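Demountable Camper Touring Section
Minutes of the planning meeting held on 13 Mar 2024

Present: Charmaine Modise (chair), Martti Kiiskinen (route), Anel Pillay (vehicles), Kanini Rashidi (bookings and papers), Doina Nedeljković (minutes)
Apologies: none received

1. Minutes of the previous meeting

Agreed as a correct record, with one change. Under item 4, "rear jacks" should read "front jacks". DN to correct the file copy.

2. Matters arising

2.1 Tie-down brackets. AP reported that the replacement brackets for the two older pick-ups had been fitted and torqued to the maker's figure. The bolts are to be checked again after the first day's driving and then at each fuel stop for the remainder of the first week.

2.2 Radio handsets. The spare handset is still missing its charging base. MK has a base of the same pattern and will bring it to the loading day. Closed.

2.3 Tour handbook. Section 3 (gas) and section 5 (recovery) have been rewritten. Section 4 (water) is unchanged apart from the hose fittings table. KR asked that comments on the draft be sent as marked-up pages, as the last round arrived in four different forms and took two evenings to merge.
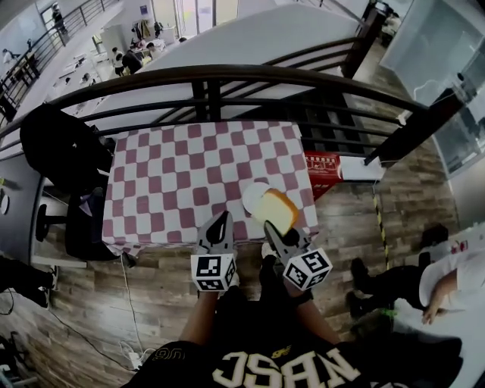
Checked tablecloth, white plate and gripper fingers.

3. June tour: route

3.1 MK presented the revised route. The outward leg now runs to the Xaba site on the first night and on to Vinard on the third, with the second night at the forest stop used on the previous tour. The earlier plan had a single long day between the coast and Vinard, which three crews had said was too much with a loaded camper and one driver.

3.2 The pass road above Vinard has a posted width limit on the upper bends. AP's camper is the widest of the group when the awning is counted. MK has the limit from the road authority's list but not the date of the list, and will ask for it in writing. If the limit stands as listed, all vehicles can use the pass with mirrors folded. If it has been reduced, the group will take the valley road and meet at the lower car park.

3.3 Motorcycles. Two members will ride their own motorcycles and use a shared camper at night. CM asked whether they would keep station with the campers. MK said they would not, as the pace on the climbs is too different, but that they would stop at the agreed points and sign the sheet. Agreed.

3.4 Longest stretch without diesel is 198 km, on the fifth day. AP noted that one vehicle has a small standard tank and returns poor figures into a headwind. Agreed that all vehicles fill at the last station before the stretch whatever the gauge says, and that the small-tank vehicle carries one approved can on the outside rack. No fuel is to be carried inside a living compartment.

3.5 Unmade roads. The optional loop on the sixth day is gravel. Tyre pressures for the loop are to be set by axle weight from the table in the handbook, and reset before rejoining the main road. The compressor will travel in MK's vehicle. Crews who prefer to stay at the site that day may do so and need not give notice.

4. Vehicles and weights

4.1 AP reported on the weighing session. All vehicles were weighed with full fresh water, full gas and crew aboard. One vehicle was over its rear axle limit by 38 kg. The owner proposes to move the second battery forward and to travel with the fresh tank half full. AP considers that the two changes together should bring the axle within limit but wants it weighed again before the tour. The owner has agreed.

4.2 AP repeated the point made last year about payload. The door-plate figure for the pick-up is the one to work from. The camper's brochure weight leaves out water, gas, batteries fitted later and most of the things people own. DN asked for this to be put in the handbook in bold. Agreed.

4.3 Jacks. There was a long discussion of whether corner jacks should be left on for the tour or taken off. Left on, they add width and weight and can ground on the gravel loop. Taken off, the camper cannot be dismounted if the pick-up needs work. It was agreed that each crew may decide, provided that at least two full sets travel with the group. AP and KR will carry theirs. The sets are of the same make and will fit all but one of the campers. MK will check whether the adaptor plates made for the odd one are still in his garage.

4.4 Electrical connectors. The plug between truck and camper failed on two vehicles last season through corrosion of the pins. AP recommends cleaning, a thin coat of contact grease and a cover. A spare plug and socket have been bought from section funds and will be kept in the tool box.
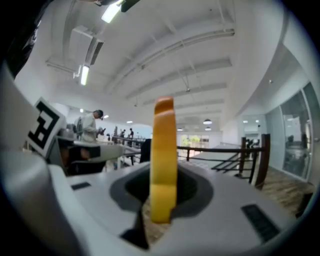 White gripper body with yellow-orange finger.

5. Bookings and papers

5.1 KR reported that 13 pitches are held at the Xaba site and the same number at Vinard. Xaba has asked for final names two weeks before arrival. Vinard will accept changes up to the day before but does not refund.

5.2 Ferry. Tradimport has quoted for the group as a single booking. The quotation is by overall length, measured to the rear step or bicycle rack. Two members had given the length of the pick-up alone. KR has corrected these and asked for the quotation to be issued again. CM asked whether the motorcycles could go on the same booking. KR said they could, at the separate rate, and that they would be loaded from a different lane. Riders will need their own straps.

5.3 Insurance. Members are reminded that the camper and the pick-up may be on separate policies and that cover abroad may apply to one and not the other. Each crew is to send KR a copy of both certificates. Five have done so.

5.4 Recovery cover. The section does not arrange this. Members should ask their provider whether a demountable is treated as a load or as part of the vehicle, and get the reply in writing, as the answers given by telephone have not always matched the policy.

6. Funds

6.1 Balance stands at 1,000 after payment for the connector parts and the Vinard deposit. The Xaba deposit falls due on confirmation of names.

6.2 DN proposed that the tour fee be held at last year's level. Seconded by AP. Carried, with MK abstaining. MK asked that it be minuted that ferry costs had risen and that the fee would need to be looked at again before the next tour.

7. Sumia trial

CM reported on the trial of the Sumia diesel heater in her own camper. It has run through the winter on the low setting with no fault codes. Current draw at start-up is higher than expected and on one occasion tripped the low-voltage cut-out, with the battery already well down. She has changed the feed cable for a heavier one and the cut-out has not tripped since. Fuel use has not been measured separately. AP asked for readings at start-up and at steady running with the new cable. CM to supply.

8. Any other business

8.1 KR asked whether dogs would be allowed on the tour. Both sites accept them on a lead. The ferry requires them to stay in the vehicle or in the kennel area. Owners to make their own arrangements.

8.2 MK asked for the loading day to start an hour earlier than last year, to leave time for the brake light check. Agreed.

9. Actions

DN: correct previous minutes; add payload note to handbook.
MK: written reply on width limit; charging base; adaptor plates; compressor.
AP: second weighing; connector spares to tool box.
KR: revised Tradimport quotation; chase certificates; final names to Xaba.
CM: heater current readings.

Next meeting to be called by the chair once the road authority has replied. If no reply has come before names are due at Xaba, the route will be settled by email.

Minutes taken by D. Nedeljković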